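Call for Participants: Open Day at the Hekitz Handling Laboratory

Rokeo invites applications from members of the public who wish to take part in its open day on Saturday, June 15, 2024. The day is held at the Hekitz building and is intended for adults with an interest in how robots are taught to handle everyday objects. No technical background is required.

Participants will be received in small groups. Each group will attend a short talk by Rongrong Xiong, head of the handling programme, followed by a demonstration and a practical session at the desks. During the practical session, participants will use a hand-held gripper to pick up, move and set down ordinary items under the guidance of laboratory staff. The tool is worked by hand throughout, and no participant will be asked to operate a powered robot arm.
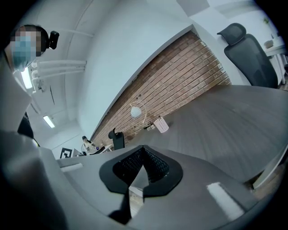 Sessions last 4 hours, including a break for refreshments. A morning and an afternoon session are planned, and applicants should state which they prefer. Places are limited to 11 in each session. Those who cannot be offered a place will be added to the list for the next open day, planned for January.

Applicants must be aged 18 or over and able to hold a tool weighing 600 grams for short periods. Seating is provided at all desks. Please tell us on the application form if you need step-free access, a hearing loop or any other adjustment. Left-handed participants are welcome.

Recordings of hand movements made during the practical session may be kept by Rokeo and shared with its research partner, Fisine. Names and contact details are held separately and are deleted six months after the visit. A consent form will be sent with each offer of a place and must be signed before the session begins. Participants may withdraw at any time, and may ask for their recordings to be removed.

Attendance is unpaid. Reasonable travel costs within the region will be refunded on production of receipts.

To apply, please complete the form at the foot of this page. Questions about the programme or about access to the building should be addressed to Rehema Bakilana, Visits Officer, by way of the Rokeo front office.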